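How I Fixed a Bedroom Door That Wouldn't Latch

7 min read
Print | E-mail
229 shares | 2 comments

My bedroom door stopped latching sometime over the winter, and I did what I always do, which is ignore it and prop a shoe against it. Then it started drifting open by itself at three in the morning and that was the end of my patience. If yours does the same thing, don't go buying a new door or (please!) start sawing at the one you have. Odds are good it's a loose top hinge, and you can sort that out before lunch.

First, figure out what's wrong. Close the door slowly and look at the gap between the door and the frame. If the gap is wider at the top on the latch side and the door rubs near the bottom, or the top corner leans out toward the frame, the door is sagging. Now open it halfway, grab the knob and lift. Mine had a nice little clunk in it, and when I looked up I could see the top hinge shifting on its screws. Easy answer, then.

If nothing moves when you lift, skip down to the part about the strike plate.

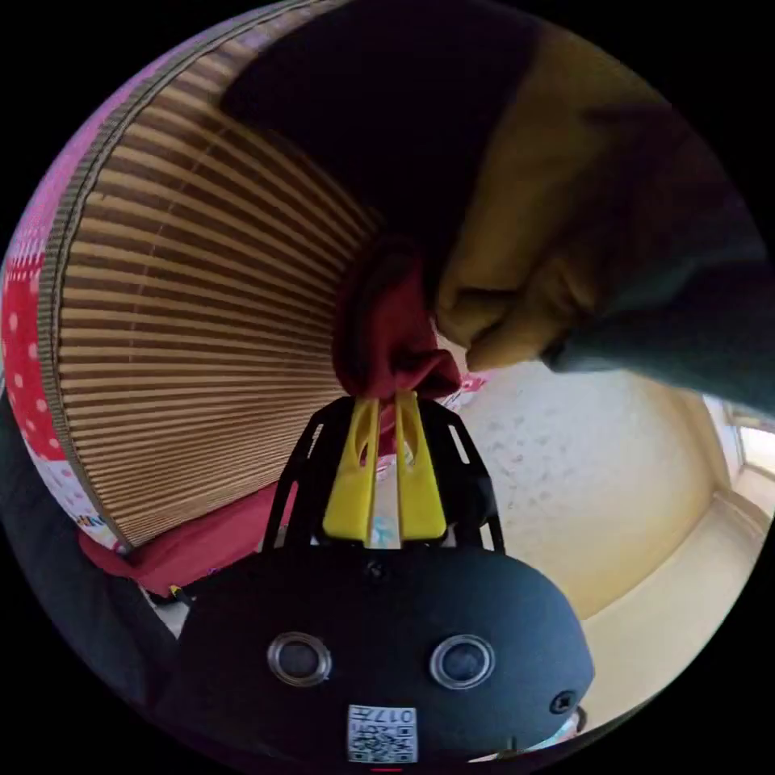 March, in the small room.

Things I used: a regular Phillips screwdriver (a hand one, I'll get to that), a box of plain wooden toothpicks, wood glue, a utility knife, a drill with a skinny bit, and one long screw. The glue was Pandura, because that's what they had at Oltinwood Hardware, but any yellow wood glue will do it. You also want something to hold the door up while you work. I used a couple of magazines pushed under the latch end until it sat at the right height, and then one more magazine when I saw how far off I was.

Try tightening the screws before anything else. Really, just try it! Do it by hand so you can feel what's going on. If a screw bites and goes snug, great, you might be finished. If it spins and spins, the hole is stripped. Two of mine spun like they were in butter.

For the stripped ones, back the screws all the way out and work on one hinge leaf at a time with the other hinges still attached, so you never have the whole door in your arms. Dip a few toothpicks in glue, shove them into the hole until you can't fit any more, and tap them in with the handle of the screwdriver. Let it dry. The bottle will tell you how long, and I'd go longer than it says. I gave mine the whole evening, mostly because I forgot about it and made soup.

Once it's dry, slice the ends off flush with the knife (cut away from your other hand, I have the scar), drill a small pilot hole and drive the screw back in. Stop as soon as it's snug. If you lean on it with a power drill you'll strip it all over again and have to dig out your own repair, and yes, I did this on the closet door last year.

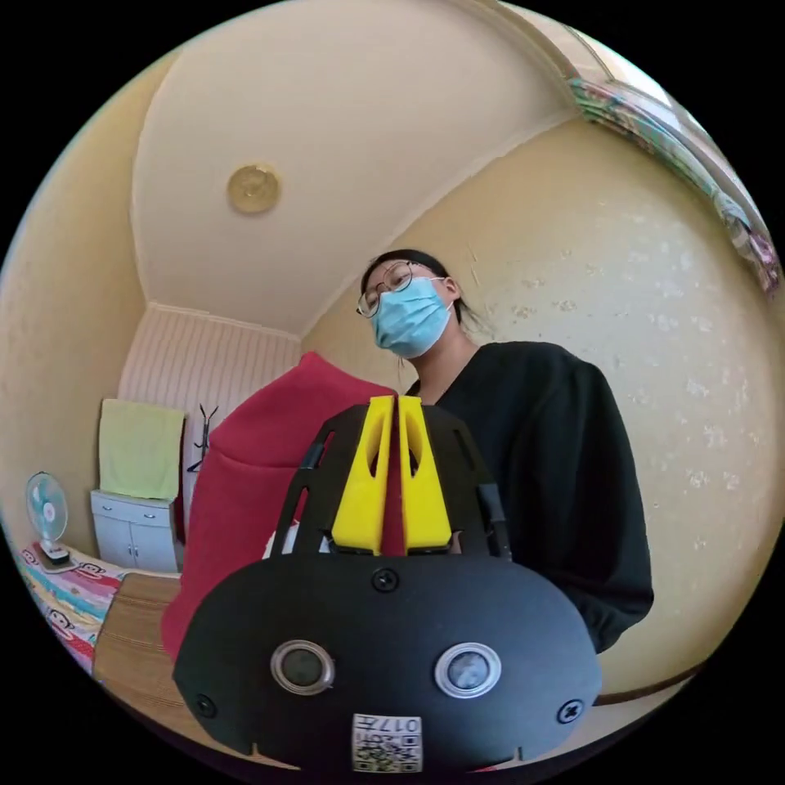 Photo: Clukska

Next comes the long screw. Take out one of the screws on the frame side of the top hinge, the one closest to the door stop, and put the long one in its place. It goes through the thin jamb and into the stud behind it, and as it tightens it pulls the top of the door back toward the hinge side. Go a quarter turn at a time near the end and keep checking the gap. Too far and the door starts binding on the hinge side, in which case back it off a touch.

Now for the strike plate, if the door hangs straight but still won't catch. Rub some lipstick or chalk on the end of the latch, close the door, turn the knob, open it again and look where the mark landed. If it's only a hair low or high, take the plate off and file the edge of the opening a little. If it's way off, move the plate, fill the old holes with the toothpick trick, and chisel out a bit of wood so the plate sits flat.

Wipe the lipstick off before you forget. It does not come out of a sweater cuff.

2 comments | Print | E-mail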